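Desk Supplies FAQ
Poltildale Shared Office
Kept by Precious Swanepoel

Do I need to buy the desk kit?
No. The welcome letter makes it sound required, and I have asked for that to be changed. If you already own a stapler and something to keep pens in, save your money.

Is a full-size stapler worth having?
Maybe, if you staple every day. The Torska leaflet promises 70 sheets at a go, and I'd like to see who got that result. Plan on much thinner stacks. 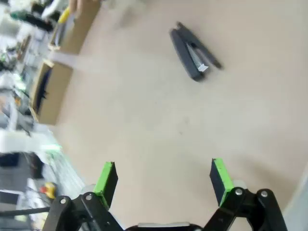
What if it jams?
Open it, take out the bent staple with tweezers, and close it again. Skalolix sells a spray for this. I tried it for 3 weeks and couldn't tell any difference.

Do I have to use the brand-name staples?
The box says so, but of course it would. Any staples in the right size should do. A box of 500 lasts most people here until September, so ignore the bulk deals.

Are zippered pouches better than a drawer tray?
For people who move between desks, yes. If you sit in one spot, a pouch is one more thing to dig through. Check the zipper before anything else. Cropper calls theirs "lifetime" and I've returned 2.
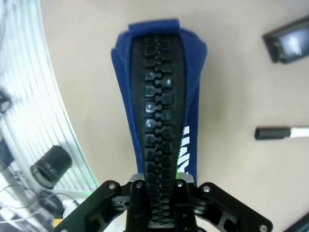
Blue fabric pouch with a chunky black zipper.

Can I wash a fabric pouch?
Read the label first. I wouldn't trust "machine safe" on anything with printed lettering. Cold water and a little dish soap in the sink will do.

Where do I leave supplies I don't want?
On the shelf by the mail slots. Please test pens before you donate them.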